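We use cookies to remember your settings and to see which pages get read. By staying on this page you agree to this.

How to Shape a Bar of Homemade Soap So It Feels Good in the Hand

May 6, 2026
By Milagros Riquelme 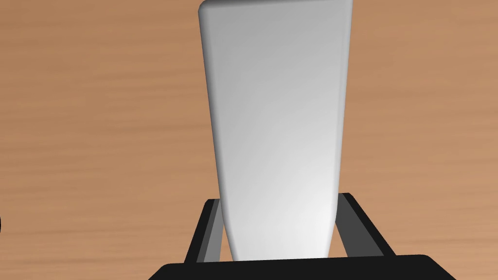
Rounded corners, a matte surface and a gentle taper toward the lower end.

I have been making soap in my kitchen in Brolcombe for a long while now, and for most of that time I cut my loaves into bricks and left them that way. They had sharp corners and flat sides, and every edge dug into your palm for the first week. My friends were kind about it. Then my neighbor Emanuel Iordache, who carves spoons, picked one up off the drying rack and asked me why I'd gone to all that trouble over the recipe and then stopped before the shape. I was a little offended, I'll admit, and then I went home and started trimming!

So this page is about what happens after the soap is made. I'm assuming you already have a loaf of cold process soap, out of the mold and firm enough to cut. If you don't, make one first with a recipe you trust and come back when it's ready (I'll still be here, probably sweeping up shavings).

What you'll need

A sharp vegetable peeler, the Y-shaped sort if you have one. A thin, straight knife. A sheet of parchment paper to catch the trimmings. A soft cotton cloth, a small bowl of cool water, and a piece of 80 grit sandpaper if your soap has gone very hard. Wear gloves if the soap is fresh, and keep them on the whole time, even when your nose itches.

When to start

The best time is a day or two after you cut the loaf. The soap should feel like a firm cheddar. If it sticks to the peeler and drags, put it back on the rack until tomorrow. If it flakes and chips, you've waited too long for the peeler, and you'll want to go to the sandpaper section further down. My kitchen is damp for half the year, so a bar I cut in September can sit much longer than one I cut in the spring. You'll get to know your own house.

Step one: cut with the final shape in mind

You're going to lose some soap off every side, so cut your bars a little thicker than you want them to end up. I learned this by making a batch of very elegant bars that were gone in no time. I cut mine on the long side too, because a longer bar gives you room for a taper, and a taper is a lovely thing to hold when your hands are wet.

Step two: take off the long edges

Lay the bar flat on the parchment and hold it steady with your weaker hand. Run the peeler down one long edge in a single, light stroke from end to end. Don't press. Turn the bar and do the next edge, and keep turning until all four are done. Then go around again. It's better to take three thin ribbons than one thick one, and the ribbons are prettier anyway (save them, I'll get to that).

Step three: round the corners

Corners want very short strokes. Tip the peeler and nibble at each one, turning the bar as you go, and stop often to close your hand around it. Your thumb will find the rough places long before your eyes do.

Step four: bring in one end

If you'd like a bar that narrows, start your strokes past the middle and let them get a bit deeper as you reach the end you've chosen. Work both sides evenly. I go back and forth, two strokes on the left and two on the right, and if I lose track I put the bar down and look at it from above. Leave the narrow end thicker than you think you should, as it wears away fastest in the shower.

Step five: smooth it

Dip your cloth in the cool water, wring it nearly dry, and rub the whole bar in small circles. The peeler marks will soften and blend together. For a hard bar, go over it with the sandpaper first, very lightly, and then use the cloth. Set it back on the rack and don't touch it until the surface has dried. Fingerprints in damp soap are surprisingly stubborn, and I have given away more than one bar with my thumb in it.

Then let the bars finish curing for as long as your recipe asks. Turn them over every so often so that both faces get air.

What to do with the trimmings

Keep them in a paper bag with the top open. You can press a handful of fresh ones into a ball while they're still soft, or stir them into your next plain batch for a confetti look. Emanuel keeps a jar of my shavings beside his workshop sink and uses them for scrubbing up, which suits both of us.

If a bar comes out lopsided, put it in your own bathroom. Mine has had a crooked one by the tub since last week, lavender and oatmeal, and it lathers just fine.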